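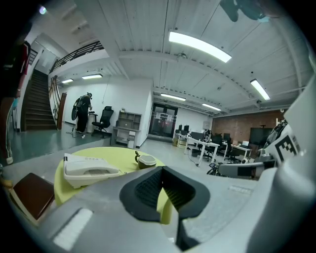 The round table, with a mug and the office phone.

Bomard Round Table, pale green
Reviewed by Dong-hyun Ban

I have now spent 11 months with the Bomard, long enough to have opinions about a circle. We bought it for the open floor at our Latville office, the part under the mezzanine stairs where people drift when they want to look busy near other people.

The color first. The Jinthorpe catalog calls it "spring pear." I would call it the yellow-green of a waiting room that wants you to stay calm. It grows on you, and coffee rings show up less than they did on our old white one.

The size is fine for a desk phone, a mug with a lid and one person's elbows. Add a second person with a laptop and you start negotiating borders. Ha-neul Na tried to run a four-person budget meeting on it in January and two of them ended up taking notes on their knees.

Assembly took me 80 minutes. The instructions promise 11, presumably timed by someone who owned the right hex key. There wasn't one in the box.

It wobbled for a week, then I tightened everything again and it quit. The top wipes clean with a damp cloth, even after soy sauce.

At $500 delivered I'd call it slightly overpriced. The matching oval is $1,696, so I have made my peace with round. Four stars, minus a half for the hex key.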